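# Lidded or open: how fast does a cup of tea cool?

Cyprian Kalinowski, Physics 1, Kenside
October 13, 2018

## What I wanted to find out

My family drinks a lot of tea and most of it goes cold before anyone finishes it. I wanted to know how much a lid slows this down, and whether a heavy mug helps by itself. My guess at the start was that the mug would win because the walls are thick.

## Method

I used one small takeaway-style cup with a lid and one ceramic mug. Each got the same amount of water for a run, measured with a kitchen syringe. The small cup limits the volume, so the mug was never full. I started the timer at 93 degrees and read the thermometer after 22 minutes.

Each setup was run 3 times:

- small cup, lid on
- small cup, lid off
- mug, no lid

The window stayed shut. Between runs I rinsed everything in cold water and dried it, then let it stand until it felt the same as the room. I threw out one run from March, when I first tried this, because I had forgotten to write down the starting temperature.

## Results

The lidded cup was the warmest at the end of every run. The open small cup came second. The mug was last, which was the opposite of my guess.

I think the mug lost the most at the beginning. The ceramic was at room temperature and took heat out of the water as soon as I poured. It also has a wide opening, so a small amount of water spreads out thin – more surface for the same volume.
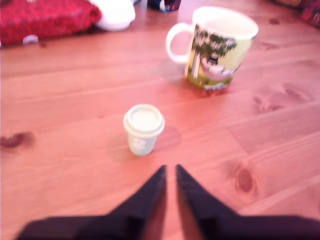

Would the mug do better if it was warmed first?

Probably, but I did not test it. Warming it with hot water for a minute before the run would remove most of the early drop, and the wide opening would still be there.

## Problems

The thermometer had to go in under the lid, so I lifted the lid for each reading and some heat got out. I read all the setups at the same time mark to keep it fair. A probe through a small hole would be better.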